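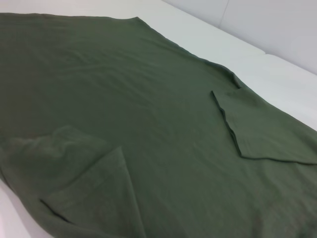
How to write a character page for the Drutumau wiki

Quick guide, typed up between other things. Last updated 2023-05-20. Ask Lensa Hadgu if something's broken, she has the admin login.

Before you start
Search the name first. Alternate spellings too. We had two pages for Captain Naseri for months and merging them was a pain.
Watch the episodes. All of them the character is in, not just the big ones. Clips don't count.

1. Make the page
Character's full name as the title. No nicknames, no "the Great". Nicknames get a redirect.

2. Intro
Two sentences, tops. Who they are, which season they first show up in. No spoilers past season one in the intro, please.

3. Personality
This is where most pages go wrong. Don't write "he is brave and funny". Write what he does. Grornau hides in the bakery every time his sister visits, so say that, and put the episode number after it.
Present tense. Always. "Grornau lies to his sister", not "lied".
If the movie contradicts the show, list both. Don't pick a winner.

4. Appearance
Short. Default outfit first, then changes by season. Cartoon colors shift a lot between episodes so go with the season 2 model sheet if your stuck.

5. Relationships
One small paragraph per character. Family, friends, rivals, in that order. Skip anybody they only talk to once.

6. Trivia
Max 14 items. Over that, cut. Voice actor stuff goes in the cast page, fan theories go on the forum.

Sources
Episode number in parentheses, like (ep. 89). Interviews need a link. "I remember it from a DVD extra" is not a source, sorry Joni.

Publishing
Hit preview. Check the links. Then save as draft and tag it "needs review". Nusrat or Vilja will look at it, usualy within 7 days. If they send it back, fix and re-tag, don't make a new page.

Fondirau villains have their own template, see the sidebar.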